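Workshop notebook, May, afternoon

Sorting tray, divider rework

The old divider kept walking toward the front whenever the tray was loaded, so the partition is now held by clamps only. Removed the adhesive strips from both side walls and cleaned the residue with solvent. Two passes on the left wall, one on the right.

Panel trimmed with the fine blade, edges deburred by hand. First fit was tight at the right end. Took the corner down with a 300 grit block and it seated without forcing. The film on the lower half is in poor shape and was left as is. Replacement film is on the Hostley order, along with a second panel.

Clamps: spring type, orange handles, one at each end of the divider. Tried the small ones from the Wiltivus kit first. They held at rest but slipped under a sideways push of 6 N. The larger pair did not move at the same load. Tips should sit on the wall and the panel together. If only the panel is pinched it rotates.

Load for the front section is the mixed set from the Brinmont bin. Spray bottle weighed at 200 g before going in. Its cap threads are worn, so check for seepage at the end of the day. The duck rolls unless it is laid on its side against the wall. Cup goes in next to the red piece, rim toward the divider. Nothing in the rear section until the new film is on.

Layout with the row up against the panel:

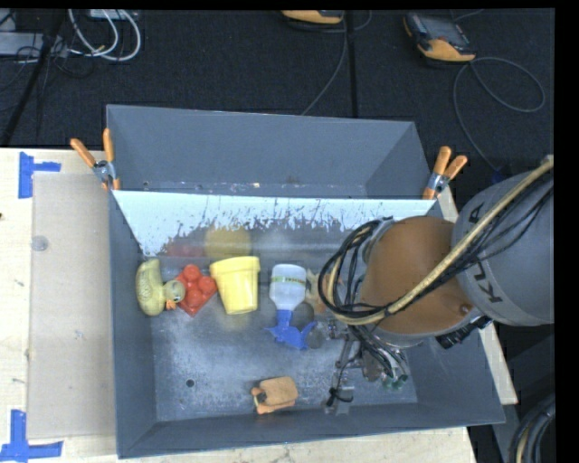
Why clamp the divider instead of fixing it with screws?

The position still has to change. The Jayasinghe set has longer items and needs a deeper front section, and holes drilled for the present layout would be in the wrong place for that one.

Remaining:
Mark the divider position on both walls with paint pen.
Wipe the tray floor before the next load, there is grit in it.
Repeat the push test with the panel moved back.
Order spare tips for the clamps, same size as fitted.
Put the small clamps back in the kit.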